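Striped cloth is a woven or printed textile with bands of colour running along or across it. One of the oldest patterns there is, mostly becuase it's easy – change the warp thread, get a stripe. Used for bedding, table linen, ticking, sacks, aprons.

## Making

Warp stripes run the length of the cloth. Set up once on the loom, then no more fuss. Weft stripes go side to side and need a change of shuttle each time. Printed stripes came later, cheaper, fade sooner.

Cream grounds with thin coloured lines are common for household use. Hides wear, goes with most things. 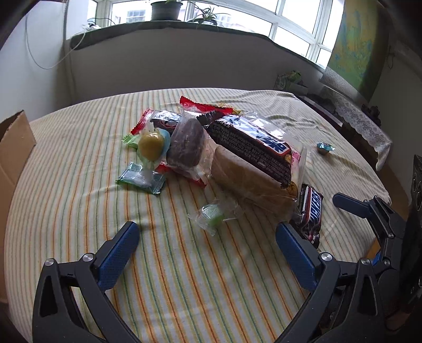 ## Farbridge cloth

Farbridge had 7 weaving sheds at its height, mostly bedspreads and table covers. Narrow line, pale ground, cotton weft. Pilkington shed the last to close. Pattern book survives – 388 samples, some 70 of them never put into production. Catalogued by Zamfira Cozma, published 2000. Reiko Koyama later matched several to pieces from Civberg, so the designs clearly travelled. Which way round is disputed.

Arer stripe is a separate type: wider bands, wool, heavier. Often confused with Farbridge in older sale lists.

## Use and care

Same cloth often sold for beds and tables, only the hem differed. Wash cool, dry flat or pull straight on the line, otherwise the stripes wander. Iron along the stripe, never accross. Sweets, bread, cups and so on all get put down on it, so stains are the usual reason for throwing a piece out.

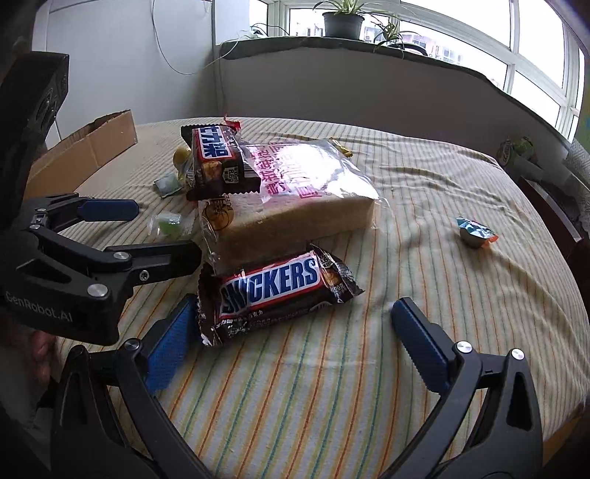 **How do you tell a woven stripe from a printed one?**

Turn it over. Woven colour is about as strong on the back, printed is paler or missing.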